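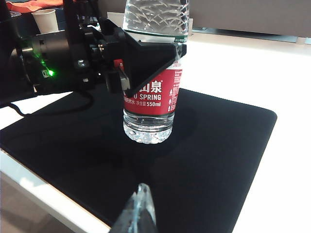 In praise of watching a robot hold a bottle

I went to the Gollov open day in August expecting to be entertained, and I came home wanting to argue with people. What I want to argue is that the small, plain demonstration is the best thing in robotics at the moment, and that more of us should go and see one.

You will have seen the other sort. Music, a darkened stage, a machine that waves. I enjoy those as much as anyone (I once queued for an hour to watch one dance), but I couldn't tell you afterwards what the machine was able to do. At Gollov they had put a black arm on an ordinary white desk in an ordinary open-plan office, with a bottle of Nongfu Spring water on a mouse mat, and they let us stand close and ask whatever we liked. I stayed until they began putting the chairs back!

A bottle sounds like nothing. Try thinking about it from the arm's side, though. It is clear, so whatever is behind it shows through. It shines in odd places. The water bends the background and moves when the bottle moves. The plastic gives if you squeeze it, and if you don't squeeze enough it slides. You and I sorted all this out before we could talk and have never thought about it since. I had never thought about it, anyway, and I have drunk a great deal of bottled water.

Chang-ho Kwon ran the session I was in. He had 12 of us, which was a squeeze, and he started by asking us to pick up our own drinks and notice which finger touched first. People laughed and then went rather quiet, all of them staring at their hands. I have thought about that more than anything else in the day. My thumb gets there first, if you're wondering. The woman next to me was all forefinger.

Then came the arm. It is not a beautiful object, all brackets and cables and screws, with a tiny green light on the wrist, and I liked it very much for that. You can see how it goes together. The label on the bottle is red with big white characters, and the jaws take hold higher up, just above it, where a person might well choose to hold it too. Chang-ho said the team had recorded 333 attempts with bottles so far and were hoping to reach 400 before they moved on to cups.
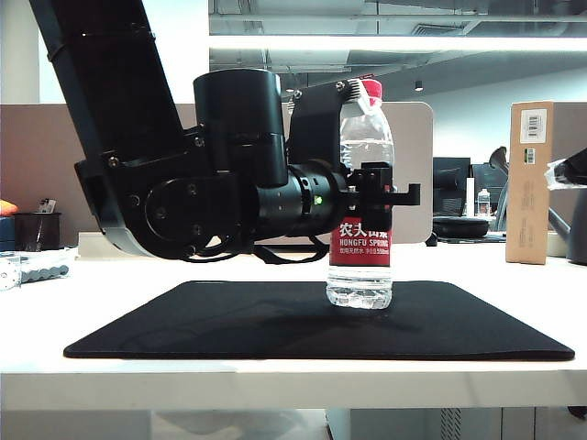
Those numbers pleased me, and they are a good part of why I think this kind of day matters. When a company tells you how many goes it has had at something, you begin to understand the work as work. It's someone at a desk, putting a bottle down, letting the arm have a try, putting the bottle down a little further to the left. There's patience in it that a stage show hides completely. I came away with more respect for the people than I'd had before, and a good deal more for my own right hand.

I also think it is fairer on the public. We are asked to have opinions about automation all the time -- whether it will take jobs, whether it should be let near the elderly, whether it is safe in a kitchen -- and most of us form them from films and headlines. Stand beside a real arm for an hour and your worries get more exact. Mine did. I stopped fretting about clever machines in general and began wondering what one would do with a bottle that had the cap left off. I put this to Chang-ho and he said it was on their list, with a face that suggested it was quite far down.

There is a case against, and I heard it on the train home from a friend who had been with me. She thought it was dull. She had paid for 2 tickets to the Fumico show last spring and said that at least there she'd had something to tell her children about. If you want young people to go into engineering, she said, you have to give them a bit of wonder first and the mouse mats later.

I see that, and I'd never want the big shows to stop. But there were children in the group after ours, and the ones at the front had their chins practically on the desk. They wanted to know whether it could feel the bottle. They wanted to know if it could do a full one, and an empty one, and an egg. Wonder seems to me to grow perfectly well at that distance, and questions like theirs are the ones the engineers are asking too.

So I would like a lot more of it. Adeyemi has a workshop ten minutes from my house and has never, as far as I know, opened the door to its neighbours. Tradurell did once and the talk was all slides. Put a desk out, put something from the shop on it, and let people crowd round. It needn't go smoothly. I'd be happy to watch an afternoon of near misses if somebody would tell me what they were trying next. 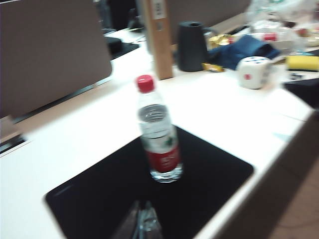
Jovita Bautista writes: I enjoyed this and agree with most of it, but an hour is too short. I went to a similar day and only started to follow what the arm was doing in the second hour, once I'd stopped waiting for it to do something else. Could the organisers let people sit in for a whole morning? I'd bring my own sandwiches. And please, yes, ask them about the egg.

Recent opinion pieces
The lift in our library talks too much
Why I still mend my own toaster
A good word for slow machines
What my nephew's school got right about coding club

Contact the editor | Copyright remains with the authors | Back to top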